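The Night the Hand Wouldn't Let Go

I've been hanging around robot people for long enough to know that the good stories never come out during the official tour. They come out at the kettle. So when Leen Akl handed me a mug at Adero in November and said, "Did they tell you about the grip fault yet?", I put my notebook on the counter and got comfortable.

Adero is teaching a humanoid to do the dull end of footwear work: moving shoe moulds between a bench and a bin, over and over, 700 moves in a good week. It's slow going (my nan would have the bench cleared before the thing had made up its mind) but it had been getting better, and everyone was feeling a bit pleased with themselves.

Then one evening the right hand closed on a mould and stayed closed. The software said open. The screen said open. The fingers, very plainly, were shut, and the arm carried on to its next move with the mould still in its grip, swung back over the bench and swept a whole row of parts onto the carpet.

Ieuan Prydderch was 12 steps away with a sandwich. He hit the stop button, and that's where it got ugly – the stop cut power to the arm, the arm sagged, and the elbow came down right where a person kneels to pick things up. Luckily Ieuan hadn't got there yet. "I'd have been under it," he told me, and he wasn't laughing.

It took Yee-man Chow seven days to find the cause. The hand was reporting the position it had been told to go to, and a finger sensor that should have disagreed had dropped out without raising an alarm. One missing message, and the robot believed itself.

The fixes are pretty unglamorous. If a sensor goes quiet now, everything halts. The arm holds its position on a stop instead of flopping, and you don't kneel inside its reach until the motors are locked, no matter what's rolled under the bench.

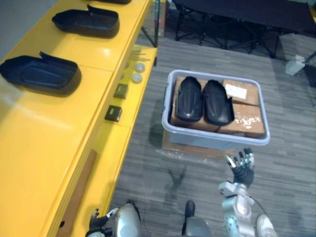

Open hand, moulds in the bin: the work at Adero.

I stayed to watch a run before I left. Ieuan stood well back the whole time, one hand near the button, and when I edged forward for a better look he put his arm out like a parent at a curb. Yee-man wants another 900 moves logged before she'll call the fault closed.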